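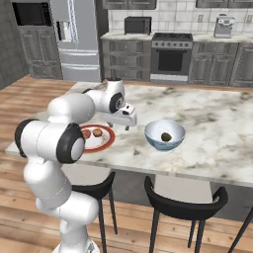
Jutta Reinholz

Wir verwenden Cookies, damit diese Seite funktioniert und wir sehen, was gelesen wird. Einstellungen ändern | Alle akzeptieren

Presse > Arbeit & Technik > Küche

Cluseo lässt beim Anrichten künftig Roboterarme mitarbeiten

Pornow, im April. Ich mache die Pressearbeit bei Cluseo jetzt schon eine ganze Weile, und selten haben mich so viele Kolleginnen und Kollegen vorab gefragt, was ich denn da schreibe. Also gut: Ab Herbst bekommen wir in der Ausgabeküche in Pornow zwei Roboterarme! Sie sollen kleine Speisen vom Teller in die Schale setzen und umgekehrt, also den Teil vom Anrichten übernehmen, bei dem man mittags immer wieder denselben Griff macht (ich hab's eine Schicht lang mitgemacht, mein Handgelenk erinnert sich).

Bis dahin wird am Rechner geübt. Unser Projekt heißt Deschamps, die Software kommt von Dorkbridge, und die Übungsküche ist eine ziemlich schicke simulierte Wohnküche mit Marmorinsel. So schön haben wir es in Pornow leider nicht, bei uns ist alles Edelstahl und Fliese. Aber für das Greifen ist das erst mal egal, sagt das Projektteam: Der Arm muss lernen, wo der Teller steht, wo die Schale anfängt und wie hoch ihr Rand ist. 575 Durchläufe sind bisher ausgewertet. Ein guter Teil davon ging daneben, und das darf auch so in der Pressemitteilung stehen, ich habe extra gefragt.

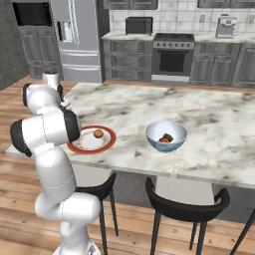 Simulierte Übungsküche im Projekt Deschamps: Greifarm an der Kochinsel, dazu ein Teller mit rot-orangem Rand und eine Schale mit zwei Lebensmitteln. Grafik: Cluseo

Was ändert sich nun für die Leute? Wir sind 191 Beschäftigte am Standort, und es fällt wegen der Arme keine Stelle weg, das ist mit dem Betriebsrat schriftlich vereinbart. Wer bisher am Band angerichtet hat, wechselt sich künftig ab: eine Zeit lang an der Station mit dem Arm, nachlegen, kontrollieren, eingreifen, wenn etwas schief liegt, und dann wieder in die Kalte Küche oder an die Sonderkost. Gerade bei der Sonderkost fehlen uns Hände, da wird weiterhin alles von Menschen zusammengestellt und geprüft. An einem normalen Mittag gehen bei uns rund 993 Essen raus (ja, ich weiß, krumme Zahl, aber so steht sie im Plan), und ein Teil davon hat eben Extrawünsche.

Die Schulungen laufen in der Arbeitszeit, immer ab 14 Uhr nach der Ausgabe. Man sitzt am Bildschirm, startet einen Durchlauf, hält ihn an und schaut sich an, was der Arm vorhat. Programmieren muss dafür niemand können! Ein paar Kolleginnen aus der Spülküche haben sich gleich zweimal eingetragen, was mich sehr gefreut hat.

Offen ist noch einiges. Wie laut es neben den Armen wird, kann uns eine Simulation nicht sagen, und ob die Pausen so bleiben wie jetzt, besprechen wir nach dem ersten Monat im echten Betrieb. Auch der Stellplatz neben der Tablettausgabe ist noch nicht endgültig.

Redaktionen, die vorbeikommen möchten, melden sich bitte bei der Pressestelle von Cluseo in Pornow. Nachmittags geht es bei uns am besten, und bitte feste Schuhe mitbringen.

2 Kommentare | 31-mal geteilt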